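Search this site Go

Swai open day

The Swai open day is a yearly public demonstration of simulated robot manipulation held in April at the Vuvadgate laboratory building. It is organized by the Groneck group, which develops Swai, a software environment for testing robot arms in virtual household rooms. Visitors watch simulated runs on a wall screen, question the operators, and may control an arm themselves for a short period. No physical robot is used at the event.

Background

Swai began as an internal tool for checking motion plans before they were sent to hardware. Its first rooms were bare floors with a single table. Furnished rooms were added later, after the group found that plans tested in open space often failed near cabinets and seating. The kitchen used at the open day is named Plotlow, after the first set of room files to include a full counter, appliances, and stools.

The public event grew out of a yearly review for project partners. Ginevra Amato, who led the room-building work, proposed that the afternoon part of the review be opened to outside visitors. The morning remains closed and covers software changes and test results.

Demonstration room

Plotlow is a rendered kitchen with green walls, a tiled floor, and an island with a marbled top. A range, a dishwasher, and lower cabinets stand along the back of the room, and the back counter carries a coffee maker, a toaster, and a potted plant. The food items for the task are placed on the island. Stools stand beside the island and are treated by the motion planner as obstacles.

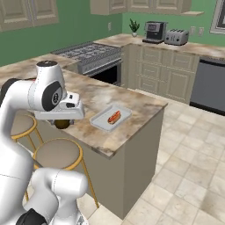

Simulated arm at the island in the Plotlow kitchen, with a hot dog on a tray.

The arm model is white with black joint covers and ends in a gripper. Its joint limits and link masses are read from a description file, and the same file is used by the planner and the physics engine. Room files and arm files are stored separately, so that an arm can be exchanged without rebuilding the room.

Format of the visit

Groups are limited to 30 visitors. Each visit lasts 57 minutes and has a fixed order: a short talk, a run under program control, a run under operator control, and a period for questions. In the operator-controlled part, hand movements are read from a tracked controller and converted to gripper targets. The conversion is scaled down near surfaces – a setting that the operators call slow zone – to limit hard contacts with the countertop.

Visitors who wish to try the controls are given a practice room first. It contains one block and one shelf. Those who complete the practice task may then work in the kitchen under supervision. Sessions by visitors are recorded only with written consent and are kept apart from the group's own test data.

Task design

The demonstration task concerns the handling of food items at the island. Sausages and buns were chosen for their shape. A sausage can roll when it is touched off center, and a bun offers a narrow opening that tests the accuracy of placement. Both are modeled as rigid bodies with adjusted friction. A soft-body version was tested but ran too slowly for live use.

At the start of each run, the positions of loose objects are drawn from a list of 96 stored layouts. The layout number is displayed to the audience, and a run can be repeated from the same layout on request. The camera view may also be changed. Another view from the stool side of the island takes in the sink and the window, along with the baking pan that holds the sausages. 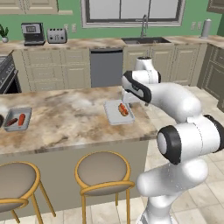
Records and later use

The group's own runs are logged at every simulation step. The log holds joint angles, gripper state, object positions, and contact forces. At the time of the most recent open day, the Plotlow archive held 3,462 logged runs, including failed ones. Failed runs are sorted by cause, the most common being a missed grasp, followed by contact with a stool.

Comments from visitors have led to several changes. The contact force readout was moved to the lower part of the wall screen, and a pause key was added so that operators can stop a run and answer a question. A request for sound has not been taken up.

See also

Groneck group
Plotlow room files
Vuvadgate laboratory building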